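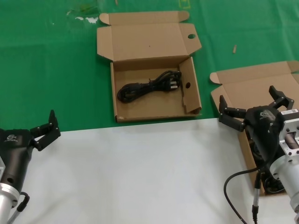 Life & Faith

The year I gave up being useful

When I told my friend Tomomi Hamada that I was going to try keeping a proper sabbath, she laughed so much she had to put her tea down. I'd known her since our student days, and in all that time she had never once seen me sit through a film without getting up to do something. I iron during the news. I answer emails in the dentist's waiting room. I once led a retreat on stillness and spent the silent afternoon restacking the hymn books – and I was quite pleased with how they looked, too!

So I can't claim I came to rest as a natural. I came to it because I was forty, cross with nearly everyone, and had started praying in the tone of voice I use for ordering taxis.

The idea had been put to me by Cengiz Ertürk, the minister at the church I'd joined when we moved to Flamholm. He'd preached on the fourth commandment and afterwards, over the biscuits, I told him how much I'd enjoyed it. "Which part are you going to do?" he asked. I said something vague about being more mindful. He waited (he's terribly good at waiting) and by the time I'd got my coat on I had promised him one day in seven until July.

I went at it the way I go at everything, which was by reading. I bought far too many books on sabbath and made notes. I had a list of permitted activities on the fridge, and a second list of things to get done beforehand so that the permitted activities could go ahead. The first few weeks were exhausting. I'd be up past midnight cooking a casserole for my day of rest, then I'd lie in bed at seven in the morning, fuming, because everybody else in the house was asleep and doing it so much better than me.

What I noticed next was less funny. By mid-morning on those early days I'd feel a sort of low panic, like the feeling of having left the gas on. I'd go from room to room. I'd pick up a cloth and put it down again. One week I cried in the garden over nothing at all, and when I tried to pray about it the only sentence that came was, "But what am I for?"

I took that sentence to Sachiko Kubo, who leads the small prayer group I go to. She's in her seventies and was a ward sister for most of her working life, and I assumed she'd tell me to go easier on myself. She didn't. She said she thought it was a very good question and I should keep asking it, and then she asked if I'd mind passing the milk.

I've thought a lot since then about how I was brought up. Ours was a good, busy, chapel-going home, and the highest praise anyone could get in it was that they never stopped. My grandmother never stopped. My father never stopped until he was made to, at 62, by his heart. We'd have told you that we were saved by grace, and we'd have meant it, but we'd have told you while carrying chairs.

There's a line in Deuteronomy I must have heard dozens of times without it going in. In Exodus the people are told to rest because God rested. In Deuteronomy they're told to rest because they were slaves in Egypt, and now they aren't. I read that one wet morning in spring, in my dressing gown, and had to read it again. Slaves don't get a day off. A day off was how you could tell.

I wish I could say it all came right after that. Some weeks it did. We'd walk up to Godoy woods, and I'd get home with mud up to my knees and realise I hadn't made a single plan since breakfast. Other weeks I cheated – I've hidden in the bathroom with my phone like a teenager. Toshio Imai, who sits behind me on the parish rota meeting, rang twice on my day off about the harvest supper, and both times I answered and both times I was secretly thrilled to be needed.

I do know it's easier for some of us than others. Masaru Nakajima, another of our prayer group, drives nights and looks after his mum, and when I was going on about my lovely empty day he said, quite kindly, that he'd settle for an hour. I went home ashamed. A couple of us now sit with his mum one afternoon a week, and he sleeps, or goes fishing, or does whatever he likes. We don't ask. It had never occurred to me that the commandment goes on to mention everyone else in the household, right down to the donkey.

July came and went and Cengiz didn't say a word about it. I've carried on. The list has come off the fridge, the casserole is usually beans on toast, and Tomomi came to stay last month and we watched a whole film together. I got up once, but only to let the cat in.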